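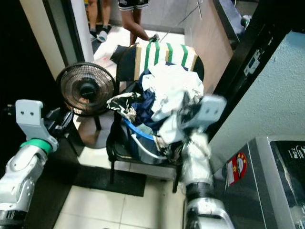

Household Textiles and Laundry Practice Group, Flisico

Call for participants: Sorting and Folding Study, second intake

Flisico is recruiting adults who do their own household laundry for a study of how mixed clothing and linens are sorted, folded and put away at home. The study covers the stage between the end of drying and the moment the last item reaches a shelf, drawer or hanger. Washing and drying are outside its scope.

Background

Most published guidance on folding assumes a clear table, good light and items of one kind. Homes rarely offer these conditions. Laundry is set down on whatever is free, often a chair, and the pile is worked from the top. Large light-colored pieces end up over smaller dark ones, a striped cloth goes across the backrest, and the basket stays on the seat under the clothes. The order in which items come off such a pile affects how often each one is handled, and how often it is handled affects how creased it is when stored.

The first intake recorded 3,738 handling events across all sessions. An event is counted each time an item is picked up, moved, turned, folded, refolded or set aside. The first intake was weighted toward bath towels and bed linens. The second intake is limited to everyday mixed loads: plain light items, plain dark items, patterned items and kitchen or household cloths in the same pile.

What participants do

Each participant completes 2 sessions in the Ferora test rooms. The rooms are furnished as ordinary living space, and the furniture is not cleared away before a session.

In the first session, the participant works through a prepared pile in whatever way is usual at home. No instruction is given on order, folding method or final placement. The participant may stand, sit, use the floor mat or move the basket.

In the second session, the participant works through an equivalent pile using the Rodel sequence. This is a fixed order of work:

1. Remove anything hanging over the chair back and lay it flat.
2. Lift large pieces off the top one at a time, without pulling from underneath.
3. Separate light, dark and patterned items into three stacks.
4. Free the basket and place it on the floor to the left of the chair.
5. Fold each stack, largest items first.
6. Return folded items to the basket with the heaviest at the bottom.

A printed copy of the sequence is sent with the confirmation letter. Participants should read it before the second session but do not need to memorize it. The printed copy may be kept in view while working.

Sessions are timed but speed is not scored. Items are inspected for creasing after folding. Participants are not told their results between sessions.

After the second session, participants fill in a written questionnaire on comfort, reach and bending, and on which steps they would keep at home. Short answers are sufficient.

Conditions in the room

The floor is hard tile. Closed, flat shoes with a clean sole are required; socks alone are not permitted. A pedestal fan may be in use during summer sessions. Participants who are sensitive to moving air should state this on the form so that the fan can be switched off. Study staff are present throughout, and sessions are recorded on video. Recordings are used for counting handling events and checking the order of work.

All items are washed with an unscented detergent. Fabrics include cotton, linen and polyester blends. There is no wool in the current set.

Eligibility

Applicants must:
- be 18 or older
- do at least one load of household laundry in a normal week
- be able to stand, bend and lift a filled laundry basket without help
- be able to distinguish dark blue from black under indoor lighting
- be available for both sessions in August

Experience in a commercial laundry, hotel housekeeping or clothing retail within the past year is grounds for exclusion from this intake. Applicants with that background may ask to be listed for the Bouvier comparison group, which will be recruited separately.

Left-handed applicants are encouraged to apply. The first intake did not include enough of them to compare results by hand.

Places and payment

There are 116 places. Places are assigned in order of receipt of complete forms, subject to the balance of age groups. Payment is 400 dollars for completion of both sessions and the questionnaire, made by bank transfer. A participant who attends the first session only receives half. No separate travel payment is made.

Sessions begin at 9:30 a.m. or 1:30 p.m. Participants should arrive ten minutes early. A late arrival is rebooked if a slot is open; otherwise the place goes to the reserve list.

How to apply

Request the application form from the Flisico study desk and return it with the consent sheet signed. The form asks for the usual size of a household load, the type of basket used at home, and where clean laundry is normally put before folding (bed, sofa, chair, table, floor, other). Please answer the last item accurately. It is used to assign the furniture arrangement for the first session and has no effect on selection.

Incomplete forms are returned once for correction. Applicants who took part in the first intake are not eligible for the second.

Withdrawal is possible at any point without giving a reason. Video of a withdrawn participant is deleted on written request, provided the request reaches the study desk before the handling counts are combined.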